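Zevov

Home | Contents | Recent changes | Help | Log in

This site uses cookies to remember your display settings. Accept | Manage

Last edited in February by the Robot Software desk

Zevov is a task planning and control package for robot arms that service electrical control panels. It is used mainly for pulling and fitting plug-in relays, and to a lesser extent for fuses and terminal covers. The package is developed by Furnival, a software firm in Prusbridge, and runs on an ordinary industrial computer next to the robot controller. It does not replace the controller's own safety functions.

Contents
1 Background
2 Structure
3 Perception
4 Planning
5 Control during extraction and insertion
6 Simulation
7 Limitations
8 See also

Background

Relay replacement in large panels is repetitive work done in tight spaces. A relay usually sits in a socket with wire ducts close by on either side, and the wires between socket and duct leave little room for a tool. Early attempts at Furnival used fixed positions taught by hand. These worked on a bench but had to be taught again for each panel, as mounting plates are rarely drilled to exactly the same pattern and wires are never routed the same way twice.

The first version of Zevov kept the taught positions and added a camera correction. The second dropped them and took its positions from the panel drawing, refined by what the camera found. All later versions follow this second approach.

Structure

Zevov is divided into four processes: the panel model, the perception process, the planner and the motion process. They pass messages over a local network and can be restarted one at a time. The panel model holds the position, type and label of every device. It is read from a drawing file at start-up and is the only process allowed to write to the job record.

A job is written as a short list of steps, each naming a device by its label and an action such as "extract", "insert" or "inspect". The operator can stop the job between any two steps. Stopping in the middle of a step brings the arm to rest but leaves the gripper in its current state — opening it without a check could drop the part into the wiring.

Perception

The perception process has three tasks: to find the device, to confirm its label and to mark the space taken up by wires.

Devices are found by matching edges of the socket and not those of the relay, because clear housings give unreliable edges under panel lighting. The row of screw terminals on each side of a socket is a useful feature, being bright, regular and the same on most makes. Once the socket is fixed, the relay position follows from the panel model.

Labels are read with a text reader trained on printed tags in four orientations. Labels are often placed beyond the duct and away from the device, so Zevov pairs each tag with a device by row. If the text read does not match the drawing, the step is refused and the operator is asked to confirm.
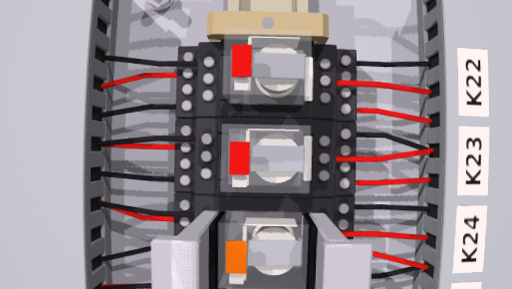 Wires are handled separately. The process does not try to follow a single wire from end to end. It marks every small block of space that may contain a wire, and the planner treats those blocks as solid.

Planning

The planner first chooses a grasp. For relays this is nearly always a two-finger grip on opposite sides of the housing, with the fingers held parallel to the mounting plate's normal. It then looks for an approach path that keeps the fingers clear of the marked blocks and of neighbouring devices.

Up to 200 candidate paths are tried for each step. Those that pass the collision check are ranked by the smallest clearance along the path, and the best is sent to the motion process. If none passes, the planner widens the search once by allowing the wrist to tilt. A second failure ends the step with an error.

Control during extraction and insertion

Contact moves are run under force control. During extraction the arm pulls straight away from the plate while making small side-to-side movements, which loosen the pins a little at a time. The pull is limited to 31 newtons by default. The limit can be raised for each device type in the panel model, though not from within a job.

Insertion is slower. The relay is brought up to 3 mm from the socket, held until the force reading settles, and then moved in until contact is felt. A short spiral search finds the pin holes. If the force rises before the expected depth is reached, the arm backs off and the search starts again from a new offset.

A relay is taken as seated when both depth and force fall within their set bands. Zevov has no means of testing the electrical connection, and the job record says only "seated" or "not seated".

Simulation

Listavis is the simulator supplied with the package. It loads the same drawing files and sends the planner rendered camera views in place of real ones, so that the other processes run without changes. Wire routes are generated at random within the limits of each duct, and the colours, lighting and small errors in mounting can also be varied.

The regression set holds 491 panel layouts. Every release must complete the full set before it is issued, and any layout that causes a failure on a customer's site is added to it afterwards. Contact in Listavis is simplified: sockets are modelled as stiff springs, and wires bend but do not catch. Force settings found in simulation are therefore used only as starting values.

Limitations

Zevov cannot move wires out of the way. A relay with a wire lying across its front has to be cleared by hand first. Sockets with retaining clips are supported only where the clip can be released by the gripper fingers, and screw-fixed devices are not supported at all. Reflections from glossy labels remain a common cause of refused steps.

The package expects the panel to be isolated before a job begins. It asks for confirmation at start-up but has no sensor of its own for this.

See also

Force control
Grasp planning
Listavis file format
Panel drawing exchange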